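Fluko Tabletop Grasping Set
README and data card
Last edited November 6, 2022
Maintainer: Mahfuz Chowdhury

Start here

Fluko is a collection of short recordings in which a robot arm with a two-finger gripper is driven by a person to pick things up and put them down again. If that sounds dull, you have understood it. The set exists so that a policy can learn to do the dull part without a person attached.

The recordings were made at the Noninix bench. Danance wrote the recorder and the replay tool, and Brandão is the name of the task list, for reasons lost to the minutes of a very long meeting. You will see all of these names in the folder paths. Only "fluko" matters when you load anything.

What you get

600 episodes, split by task. Each episode is one attempt, from the operator pressing the pedal to the operator pressing it again. In every episode folder there is:

wrist video, colour, from the camera mounted behind the fingers
joint positions and gripper opening, on the same clock as the video
the operator's commands, as sent, including the ones they regretted
a notes file, which may be empty and often should have been longer

There is no depth. There was going to be depth. Please stop writing to ask about the depth.

Splits

train: everything not listed in the other two
val: 70 episodes, drawn from the same sessions as train
test: 119 episodes, from sessions that appear nowhere else

If your numbers on val look wonderful and your numbers on test look like a different project, you have reproduced our own experience and may skip the troubleshooting section.

The tasks

There are 6 tasks in the Brandão list. Four are single picks: approach, close, lift, place. The other two ask for the object to be moved next to something else without knocking the something else over. Operators were told the task and the target but not how to get there, so the approaches vary a good deal. One operator comes in low and slides. Another hovers for so long that you can hear the fan change its mind.

Foam blocks turn up more than anything else. They are light, they forgive a bad squeeze, and when dropped they make no noise that would upset the people next door. They also give under the fingers, so the gripper opening at the moment of contact is a poor guide to how wide the object is. Use the commands file together with the opening if you need to know when a grasp began.
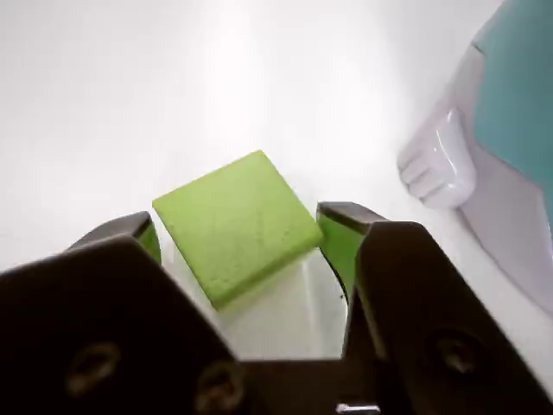 Contact labels were added by hand after recording. A labeller stepped through the wrist video and marked the first moment at which both pads appeared to be touching the object, and the first moment at which either had let go. Two labellers did each test episode. Where they disagreed by more than a handful of frames, Mahfuz looked at it, sighed, and picked one. His choice is stored as "contact_final". The two originals are kept beside it, in case you would like to disagree with everybody.

Train and val episodes had one labeller each. Treat those times as a decent opinion.

Known problems

Colour. Do not build anything on the idea that the gripper is dark and the object is bright. We tried finding the object by hue alone, and the method turned out to be very fond of the finger pads. A baseline that did this is still in the repo under "old", as a warning.

Exposure. The table is white and the lights are strong. Pale parts of the surface wash out, and shadows are faint enough that they will not help you much in judging height. Brightness was left as the camera delivered it. If you correct it, keep a copy of the original and say so in your write-up.

Other objects. Things other than the target are often in view, sometimes only partly. They are unlabelled. A policy that reaches for one of them is wrong by our scoring, however sensible it may look to you.

Failures. They are in there on purpose. An episode with "outcome: fail" is complete and usable, and several are more instructive than the successes. The word "partial" means the object was lifted but put down in the wrong place. The word "other" means the operator had given up on our categories.

Clock drift. Sessions recorded before January have a small offset between video and joints. The loader corrects for it. If you read the raw files yourself, you will need to apply the value in session.txt, and you will forget, and then you will read this paragraph again.

Loading

Unpack the archive, leave the folder names alone, and point the loader at the top folder. It checks that every episode has all its files and prints the ones that do not. It should print nothing. Renaming the folders to something tidier breaks the split files, which we know because we did it.

What it is not for

Every session used the same gripper at one bench. Nothing here will tell you how a policy behaves with other fingers or on another table. It should not be used to claim that a robot is safe near people. The operators kept their hands well out of the way, and no episode was recorded to test what happens otherwise.

Changes

1.2: contact labels redone for test. Three duplicate episodes replaced.
1.1: loader applies the clock offset.
1.0: first release. Did not apply the clock offset.

Questions and corrections go to Mahfuz through the issue tracker. Include the episode number and the loader version. "It doesn't work" has been received and filed.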